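Sedasell Residents' Network
Forum: Shared Spaces and Common Rooms
Topic: Clearing of tables in the Koslow Room

facilities_sedasell
Members are reminded that tables in the Koslow Room are to be cleared at the end of each booking. Since June the office has received 65 comments about the room, and nearly half concern items left on the tables. Crockery is to be returned to the kitchenette, paper goods placed in the bin, and personal belongings taken home. Bookings end at 9 p.m. and the following group may enter at that time.

maplecourt_2
Thank you for the notice. Our group supports the rule but asks that it be applied with some sense of proportion. The long plank table is pleasant to sit at, and people do set things down on it over the course of an evening.
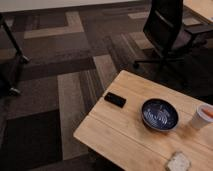 A paper cup and a crumpled paper or tissue take a moment to deal with, and we would not object to being asked to deal with them. The bowl is a different matter. There is no marked shelf for bowls in the kitchenette, and members have been leaving them wherever there is room. We request that a shelf be labelled.

magsi_reading_circle
We must respectfully disagree with the first part of the previous post. A tissue left near the edge of a table is an unpleasant thing for the next group to find, and it should not depend on anyone being asked. We do agree about the shelf. We would add that the navy colour of the bowl makes it easy to tell from the plain white kitchenette set, so it should be possible to keep the two apart.

facilities_sedasell
The request for a labelled shelf is noted and will be met. The lower shelf to the left of the sink will be used for serving bowls. Small black items such as remote controls and telephones should be handed in at the front desk if found, and will be held for 30 days.

sova_block_b
Could the office confirm whether remote controls belonging to the room are also to be handed in? Our understanding was that they stay on the table so that the next group can find them. Carrying them to the desk would mean a trip downstairs at both ends of every booking.

facilities_sedasell
Remote controls belonging to the room may remain there. They should be placed in the wall holder by the door and not on the table, where liquids may be spilled on them. The wording of the notice will be corrected.

maplecourt_2
We accept the correction and withdraw our earlier remark about tissues. We maintain that 2 minutes between bookings is too short for wiping down a wooden table properly, and ask that the changeover time be reviewed.

magsi_reading_circle
Seconded.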